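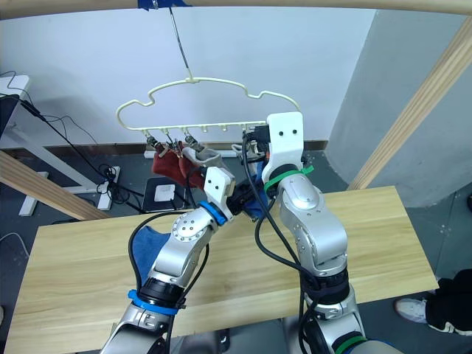
A dark red sock and a light grey one on the clips, with both arms at the hanger. Siston Robotics Club, Mahlangu Building.

Siston College's robotics club is going to the Lenden Challenge in March, and it is going there to hang up socks.

The club's entry was accepted last month in the household tasks class, where teams pick one ordinary job and have to show a robot doing it in front of judges. Other colleges have put their names down for stacking bowls, folding tea towels and packing a lunch box. Siston went for the clip hanger, the kind with a row of little clips along the bottom that many people have dangling over the bath.

The club has 14 members this year, its biggest group so far, and on a practice evening most of them can be found in the ground-floor lab of the Mahlangu Building well after the canteen has shut. They work with a pair of silver arms at a wooden table, with the hanger hung from a bar over the top. The left arm wears blue bands and the right arm wears green, and that is what everyone calls them. "Blue's got it, Green's late" is a sentence you hear a lot.

"I thought we'd have it done in a fortnight," said Tzu-hsuan Man, the second-year student who is team captain. "It's a sock! You pick it up, you clip it. Then you sit down and write out what your hands do when you hang up a sock, and you get to the bottom of the page and you still haven't let go of the clip."

The trouble is that nothing stays still. A sock lying flat on a table is one shape, and the same sock held by the cuff is quite another. The hanger is on a cord, so the lightest touch sends it turning, and each clip swings about on its own as well. One arm has to bring the sock up to the right height and keep it there while the other sees to the clip, and they have to do it in a space hardly bigger than a dinner plate without knocking into each other.

The club is teaching the arms by showing them. A student steers both arms through the whole job by hand, the computer stores every movement along with what the cameras saw, and once there are enough good runs the software is trained on the lot. The team set out to collect 1,000 runs by the end of last term. They got a bit carried away and finished with 2,621.

Chin-lung Leung did more of those than anyone. He is in his first year, had never touched a robot before September, and is now the person the others fetch when a clip will not open. He puts it down to years of playing the violin, though his teammates say it is down to refusing to go home.

"You have to be slow, but you can't stop," he said. "If you stop and think, the robot learns to stop and think as well. We had a whole week where it would get the sock right up to the hanger and just wait there, and that was me. That was exactly what I'd been doing!"

That week of runs was thrown out and done again, this time with four different students taking turns so that the software would not pick up one person's habits. Mei-kuen Kuo drew up the rota and also wrote the program that sorts the good runs from the bad. She would rather talk about the sorting. A run where the sock is dropped and picked up again is kept, she explained, as the arms need to learn how to recover. A run where the sock is dropped and a student leans in and grabs it is not.

"People lean in without knowing they've done it," she said. "You see a sock falling and your hand goes. I've got a folder of just hands."

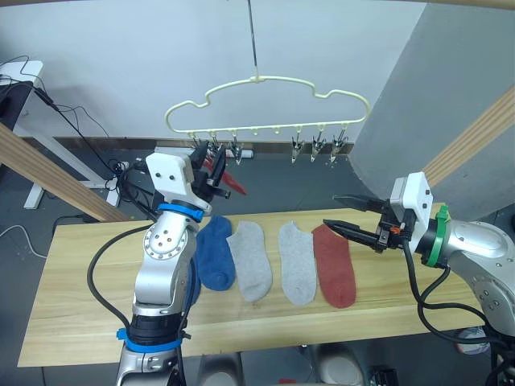 Colour turned out to matter more than anybody had planned for. The first batch of practice socks were all grey, bought in one big pack, and the arms got rather good with them. Then a member brought in a red pair and the whole thing fell apart. The club now mixes blue, grey and red in every session, changes the order they are laid out in, and has started moving the lamp too. Short ankle socks are the rule for the time being - long ones fold over themselves on the way up, and the team has agreed to leave those until after Lenden.

The clips have had their own share of attention. The club has gone through several kinds and settled on small metal ones, which open more cleanly than the plastic sort and do not creep along the rail when pushed. Getting an arm to press one open and hold it there took most of the autumn. Squeeze too softly and the sock will not go in. Squeeze too hard and the clip shoots out sideways, and there is a jar on the windowsill for the ones that have been found again.

A good deal of the hardware help has come from Barideo, a small engineering firm on the other side of town that lent the team its test bench over the holidays and has let students come in to learn basic wiring and repair. Efren Saludo, a technician there and a former Siston student himself, drops in most weeks with a bag of cable ties and, by popular request, biscuits.

He is very taken with the choice of task. "When I was in the club we had a thing that drove round a track," he said. "It was great, I loved it, but my gran didn't ask me about it twice. She asks about the socks all the time. She wants to know if it can do pegs."

It cannot do pegs yet. What it can do, on a decent evening, is work through a short row of socks from the table to the hanger with no one touching the controls. In the last full test before the team sent off its entry, the arms hung 146 socks over two evenings, and the club has the tally sheet pinned to the lab door with a gold star on it. There were plenty of misses too, and those are written down on the same sheet. A favourite failure is the one where a sock is clipped neatly by the very tip of its toe, hangs there looking perfect and slides off when the team has begun to cheer.

Tin-yau Su, who teaches computing at the college and started the club, said the misses were the part he enjoyed most. He asks the students to guess the cause before they look at the recording, and keeps a running score of who gets it right. He is currently in last place.

"They're seeing things I don't see any more," he said. "One of them noticed that the hanger was turning whenever the door opened. It was the draught from the corridor. I'd been reading through code for two hours."

The door is now kept shut during runs, with a sign on it, and the sign is mostly obeyed.

At Lenden each team gets a table, a fixed amount of time to set up and three tries at its task. The judges choose the order of the socks and may move the hanger a little between tries, so the last few weeks of practice are going on exactly that. Members take turns at playing judge, and Tzu-hsuan Man admits that some are enjoying the part more than they should. Chin-lung Leung has been told to stop choosing the same sock every time.

The team will also have to give a short talk to the judges on how the work was shared out. Mei-kuen Kuo is writing it, and all the members will speak, even if only for a line or two. There is still some argument over the title. "Hung Out to Dry" was leading at the time of writing, with "Cold Feet" close behind it.

Whatever happens in March, the club wants to carry on with the hanger in the summer term. Next on the list are long socks, then baby vests, then perhaps those pegs for Efren Saludo's gran. The students would also like to try a round hanger, where the clips face every which way, though Tzu-hsuan Man asked that this be described as "a hope, in small letters".

Before that, there is an open evening in the Mahlangu Building, when families and neighbours can come and watch the arms at work and have a go at steering them. Doors open at 6pm and there is no need to book. Visitors are welcome to bring a clean pair of ankle socks, any colour, and the club is especially keen on stripes, as it does not have any. Socks can be taken home afterwards or left for the team to practise with.

Students at Siston who would like to join the club can speak to Tin-yau Su or simply turn up at the lab after lessons. No experience is needed, and please knock first if the sign is up.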